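규정집은 책상 위에서 자라지 않는다
로봇 팔 한 대를 들이고 문서 열아홉 장을 잃어버린 회사, 그리고 스무 번째 장

Skornorum의 로봇 안전 규정을 처음 받아 들었을 때 나는 두께부터 확인했다. 직업병이다. 규정집의 두께는 대체로 쓴 사람의 불안에 비례하고, 읽은 사람의 수에 반비례한다. 문단 번호는 2,944까지 매겨져 있었다. 1번은 "본 규정은 본 규정이 적용되는 모든 경우에 적용된다"였다. 반박할 여지가 없다.

Skornorum은 소형 로봇 팔을 사무실과 작업실, 가정집 서재 같은 곳에 놓고 시험하는 회사다. 공장이 아니라는 점이 중요하다. 공장에는 울타리가 있고, 노란 선이 있고, 그 선을 밟으면 소리를 지르는 반장이 있다. 서재에는 그런 것이 없다. 있는 것은 책상과 멀티탭, 그리고 어제 마시다 만 커피다.

그런데 규정집은 공장에서 태어났다. Notum이라는 컨설팅 업체가 납품한 것인데, 원본은 용접 라인용이었다고 한다. 그래서 책상 위에서 컵 하나를 옮기는 시험에도 용접 불꽃 차단막의 설치 여부를 적는 칸이 있었다. 담당자들은 오랫동안 그 칸에 '해당 없음'이라고 썼다. 그러다 누군가 '양호'라고 쓰기 시작했고, 석 달 뒤에는 모두가 '양호'라고 쓰고 있었다. 세상에 존재하지 않는 차단막이 분기마다 양호 판정을 받았다. 나는 이 대목에서 조금 감동했다.

규정이 무너지는 방식은 늘 비슷하다. 어기는 사람이 많아서 무너지는 경우는 드물다. 지키는 시늉이 쉬워지면서 무너진다. 점검표의 칸이 100개면 사람은 칸을 읽지 않고 줄을 긋는다. 맨 위 칸에서 맨 아래 칸까지, 한 번에, 꽤 우아하게. 내가 본 서류철에는 그 선이 자로 그은 듯 곧은 것도 있었다. 정성이라면 정성이다.

지난 10월, 회사는 규정을 다시 쓰기로 했다. 이번에는 바깥에 맡기지 않고 실제로 로봇을 켜고 끄는 사람들에게 맡겼다. 조건은 하나, 책상 시험용 규정은 종이 한 장을 넘기지 말 것. 첫 회의는 네 시간이 걸렸고, 그중 세 시간은 글자 크기를 어디까지 줄여도 한 장으로 인정할 것인가를 두고 흘러갔다. 인간은 한계를 주면 창의적이 된다.

결과물의 이름은 'Oltanow 카드'다. 회의실 이름에서 따왔다고 하니 더 묻지 않았다. 항목은 5개다.

하나, 팔을 켜기 전에 닿는 범위를 손으로 한 바퀴 그려 본다.
둘, 그 범위 안의 물건마다 "넘어지면 어떻게 되는가"를 소리 내어 말한다.
셋, 쌓은 물건은 쌓은 높이만큼 의심한다.
넷, 액체는 비었든 찼든 액체로 친다.
다섯, 정지 버튼은 로봇을 보는 사람의 손에 있다. 주머니에 있는 것은 손에 있는 것이 아니다.

둘째 항목이 가장 많은 반발을 샀다. 다 큰 어른이 책상 앞에 서서 "휴지 상자, 넘어지면, 넘어집니다"라고 말하는 것은 확실히 모양이 빠진다. 하지만 입으로 말하다 보면 어느 물건에서 말이 느려진다. 카드를 만든 사람들이 노린 것이 바로 그 머뭇거림이었다. 점검표에 줄을 긋는 데는 머뭇거림이 필요 없지만, 문장을 만드는 데는 필요하다.

셋째 항목에는 사연이 있다. 초안에는 "물건을 쌓지 말 것"이라고 적혀 있었다. 깔끔하고, 단호하고, 아무 쓸모가 없었다. 로봇이 언젠가 일하게 될 집에는 쌓인 물건밖에 없기 때문이다. 책 위에 안경이 있고, 안경 위에 고지서가 있고, 고지서 위에 고양이가 있다. 책상을 운동장처럼 비워 놓고 시험한 로봇은 운동장에서만 안전하다. 그래서 금지는 의심으로 바뀌었다. 쌓아도 된다. 다만 쌓았다는 사실을 아는 채로 팔을 움직인다.

넷째 항목은 보험 담당 부서가 끝까지 물고 늘어졌다. 거의 빈 물통은 액체인가 용기인가. 메일이 20통 오갔고, 그중 한 통에는 표면장력에 대한 첨부 파일이 있었다. 결론은 카드에 적힌 대로다. 현장에서 물통을 들여다보며 남은 양을 따지는 시간에 그냥 물통을 멀리 옮기면 된다는, 너무 상식적이어서 합의에 시간이 걸리는 종류의 결론이었다.

다섯째 항목에 대해서는 Gál이라는 협력 업체가 이의를 냈다. 자기네 소프트웨어에 자동 정지 기능이 있으니 사람 손의 버튼은 중복이라는 것이다. 답변은 짧았다고 한다. "중복 맞습니다." 안전에서 중복은 욕이 아니다. 엘리베이터 줄이 여러 가닥이라고 항의하는 승객을 나는 아직 만나지 못했다.

카드를 읽는 일과 카드를 들고 책상 앞에 서는 일은 다르다. 팔은 생각보다 빠르고, 책상은 생각보다 좁다. 작업 구역에 대한 규정들이 대개 평면도를 놓고 쓰였다는 것도 그제야 실감이 난다. 평면도에는 높이가 없고, 깡통도 없다.
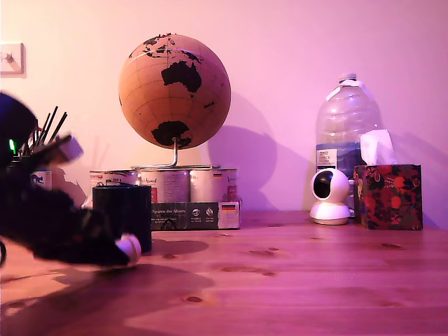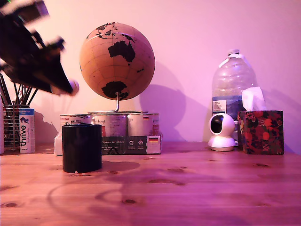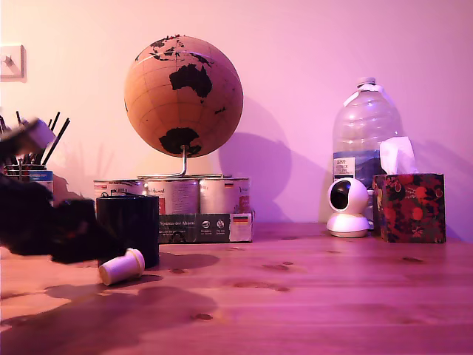
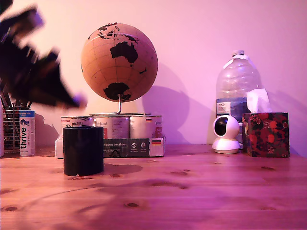 깡통 셋을 딛고 선 지구본과 그 왼쪽의 로봇 팔. 셋째 항목을 소리 내어 읽기 좋은 책상이다.

카드 한 장으로 모든 일이 풀렸다고 쓰면 기사가 깔끔하겠지만, 그렇지는 않다. 우선 카드가 자꾸 없어진다. 크기가 딱 컵 받침만 하기 때문이다. 코팅을 한 뒤로는 컵 받침으로서의 성능이 더 좋아졌다. 관리 부서에서는 카드 분실 시의 보고 절차를 규정하자는 말이 나왔고, 초안은 벌써 두 장이라고 한다.

더 어려운 문제는 기록이다. 종이 한 장짜리 규정은 지켰다는 증거를 남기지 않는다. 소리 내어 말한 문장은 서류철에 들어가지 않는다. 감사를 하는 쪽에서는 답답할 노릇이고, 그 답답함에도 일리는 있다. 사고가 나면 모두가 "말했습니다"라고 할 것이다. 그래서 지금은 카드 뒷면에 한 줄을 쓰게 한다. 오늘 말이 느려진 물건의 이름. 그것뿐이다. 칸도 없고 '양호'도 없다.

나는 그 뒷면들을 한 묶음 빌려 읽었다. 물통, 물통, 가위, 선인장, 물통, 노트북(남의 것). 어떤 날에는 '나'라고 적혀 있었다. 무슨 뜻인지 물었더니 의자를 너무 당겨 앉아서 자기 팔꿈치가 범위 안에 있었다고 했다. 2,944개의 문단 가운데 팔꿈치가 나오는 곳이 있는지 찾아보았다. 한 군데 있었다. 배관의 팔꿈치 이음쇠에 관한 문단이었다.

옛 규정집은 폐기되지 않았다. 폐기하려면 옛 규정집의 폐기 절차를 따라야 하는데, 거기에는 용접 차단막 점검 기록 원본이 필요하다. 그 기록은 물론 양호하다. 규정집은 현재 작업실 한쪽에서 모니터를 받치고 있고, 카드 셋째 항목에 따라 그 높이만큼 의심받고 있다.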